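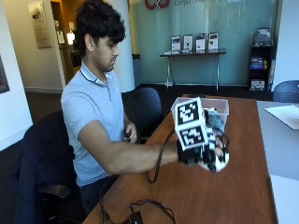
July, 11:40 pm

Too tired to write properly but if I skip tonight I'll skip the week. So. Quick.

Up before six for the boiler man who came at ten. Water off till then, brushed teeth with seltzer. He says the valve is shot and the part is a Gereo part and they take their time with Gereo parts. 184 dollars just for him to look at it and say so. Paid. Didn't argue, should have argued.

Rent went up. Letter under the door, not even sealed. 2288 starting next month. Read it standing up, then read it again sitting down, same number. Called Mom. She said move home, I said no, she said fine then don't complain. Talked for an hour anyway, mostly her knee and whether Aunt Dot is selling the lake place. She is. Or she isn't but has had someone out to measure it. I'd like to go up once more before it goes. The dock, the smell of that closet with the life vests. Write to Dot. Really do it this time.

Bus late, then two together. Read nine pages of the Howlader book and could not tell you one thing in them. The library wants it back and there's a hold on it so I can't renew. Some poor person waiting for it. They can have it.

Work ok. Long. Kept thinking about the letter. Did the sum on the back of an envelope at lunch, if I drop the gym and the Bilero subscription (when did I last even open it) I get 80 back a month. Doesn't cover it. It's something. Canceled the Bilero on my phone right there, took six screens, are you sure, are you really sure. Yes. The gym you have to cancel in person, of course you do.

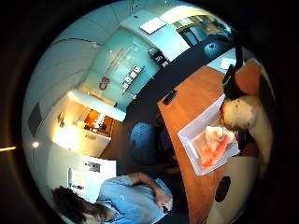 Then Grímur called, finally, about the apartment on Cletura Street. His cousin is moving out in the fall and hasn't told the landlord yet, so I'm not supposed to say anything. Third floor, no elevator, a real kitchen with a window. Smaller than mine. He thinks it's a good bit cheaper but Grímur Mikkelsen also thought the ferry was free, so. Will see it for myself before I get excited. Already excited. Been mentally putting the green chair by the window all evening. Would it fit up the stairs? Measure chair.

Things against: no laundry, street parking (don't have a car, why do I care), the bar downstairs. Grímur says the bar shuts early. See above re ferry.

Things for: the window. Walk to the market. Not having to look at that hallway carpet ever agian.

Didn't tell Mom. She'd have me packed by morning.

Evening a wash. Meant to do the closet, got as far as one bag for the thrift store, took two sweaters back out of it. Ate toast over the sink. Cold shower becuase boiler. You sort of get used to it for a second and then you really don't. Neighbor practicing the same bit of trumpet again, the part that goes up, he misses it every time and I have started holding my breath for him.

Tomorrow: library. Gym, cancel. Write Dot. Call boiler people, ask if "a while" means days or what. Trash out before seven. Stamps.

Left eye twitching again. Sleep. Forgot to say, the basil is back, two new leaves after I'd given it up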